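私たちについて

ピルナム翻訳事務所は、ジェイクムで始まった小さな翻訳会社です。扱うのは取扱説明書、点検手順書、契約に付く仕様書など、読んで楽しい文章とは言いにくいものばかりです。小説や広告の依頼は受けていません。

会社案内というものを、私たちはあまり信用していません。同業他社のページをひと通り読んでみましたが、どこも「高品質」「迅速」「お客様第一」と書いています。低品質で遅いと書く会社はないのですから、この三語からわかることは何もないはずです。そこで以下には、確かめられることと、私たちが疑っていることを書きます。

沿革

創業者はトイヴォ・トゥオミネンです。もともと船舶用ポンプの保守をしていましたが、手順書の訳文に「弁を適切に閉じること」とあるのを読み、何が適切なのか原文を取り寄せて調べたのが始まりでした。原文には回転数まで書いてあったそうです。本人はこの話を何度もしますが、回転数は話すたびに少し違います。社史としての正確さは保証しかねます。

その後、ベアトリス・モソティとキムタイ・タヌイが加わり、ジェイクムの郵便局の二階に事務所を借りました。現在の在籍者は18名です。「少数精鋭」と書くよう勧められたことがありますが、少数であることしか証明できないので見送りました。

仕事の進め方

訳者が訳し、別の者が原文と突き合わせ、最後に原文を見ない者が訳文だけを読みます。三番目の工程は省けないかとよく聞かれます。見積もりを安くしたいというご事情はわかりますが、手順書を使う人の手元に原文はありません。訳文だけで作業ができるかどうかは、訳文だけを読まなければ判断できないと考えています。

一人の訳者が一日に受け持つ分量は、原文1,000語を上限としています。もっと速い会社はいくらでもあります。その速さがどこから出ているのか、一度尋ねてみることをお勧めします。納得のいく答えが返ってくるなら、そちらに頼まれるのがよいと思います。

社内の用語集は「フルルナ」と呼んでいて、収録は2,273項目です。この数が多いのか少ないのか、私たちにもよくわかりません。数万項目を誇る用語集を見せていただいたことがありますが、「ねじ」だけで訳語が十一通りあり、どれを使うべきかはどこにも書いてありませんでした。フルルナでは一項目に訳語を一つと決め、例外には例外の理由を書き添えます。管理はサリム・スワイの担当で、新しい項目を足したがる社員と毎月もめています。

機械翻訳について

使うのか使わないのか、必ず聞かれます。下訳に使うことはあります。ただし、お客様に断りなく使うことはありません。試用の際に全文を検査した一件では、否定文が肯定文になっている箇所が見つかりました。「外さないこと」が「外すこと」になるのですから、全体として自然な訳文であっても慰めにはなりません。むしろ自然に読めるぶん、見つけるのに手間がかかりました。

では人間なら間違えないのかといえば、もちろん間違えます。当社にお寄せいただいた訂正の記録は、ご希望の方にお見せしています。言い訳の欄は設けていません。
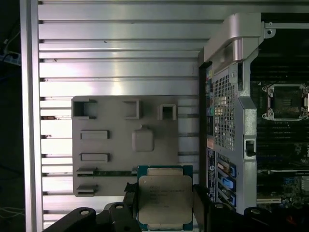
認証や受賞歴の欄もこのページにはありません。応募料を払えば候補に残る賞があることを知ってから、応募をやめました。認証のほうは検討を続けています。モレルの取引先から必要だと言われれば取るでしょうが、審査で見られるのは主に書類の置き場所で、訳文そのものは一行も読まれないと聞いて、まだ腰が上がりません。オドゥオル・ルクマイは取るべきだという意見で、この段落にも反対しています。反対のまま載せることで本人の了解を得ました。

ご依頼にあたって

最初のお問い合わせでは、原文の見本を数ページと、その文書を実際に読むのがどういう方なのかをお知らせください。後者が空欄のことがたいへん多く、その場合はこちらからお尋ねします。「一般の方」というお返事では見積もりを出せません。工具を持って読むのか、机で読むのか、それだけでも訳し方が変わります。

試訳は無料では行っていません。無料の試訳には一番腕の立つ訳者を当て、本番は別の者に回すというやり方を、以前の勤め先で見てきた社員が何人かいるためです。有料の試訳では、本番を担当する者の名前を先にお伝えします。

お受けできないのは、原文のない文書の翻訳（意外に多いご相談です）、翌朝までの納品、それから「だいたいでいい」というご依頼です。だいたいでよかったはずの文書が、のちに契約書の付録になった例を知っています。

採用は欠員が出たときだけ、このページでお知らせします。経験年数は問いませんが、課題の訳文には、自信のない箇所に印を付けて提出してください。印が一つもない答案は、まず疑って読みます。

このページの内容は1/9/21に見直しました。次の見直しは四月の予定です。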